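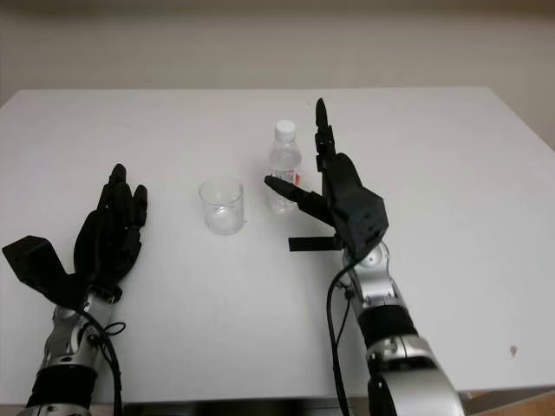 One operator at the Stullow bottling works told us that a cup and a bottle have almost nothing in common except the water. A cup is filled by eye and emptied soon after. A bottle is filled to a stated volume, closed, and may be stored for months before it is opened.

Chapter 4
Volume and Capacity

Capacity is the amount a container can hold. Volume is the amount of space something takes up. A bottle with a capacity of 1000 millilitres may contain a volume of only 529 millilitres.

In this chapter you will:
measure liquids in millilitres and litres
read a scale at eye level
convert between litres and cubic centimetres
work through the Tindside water data (Section 4.3)

Before you start, find a drinking glass at home and estimate its capacity. Write your estimate down. You will need it for Activity 4A, which takes 30 minutes.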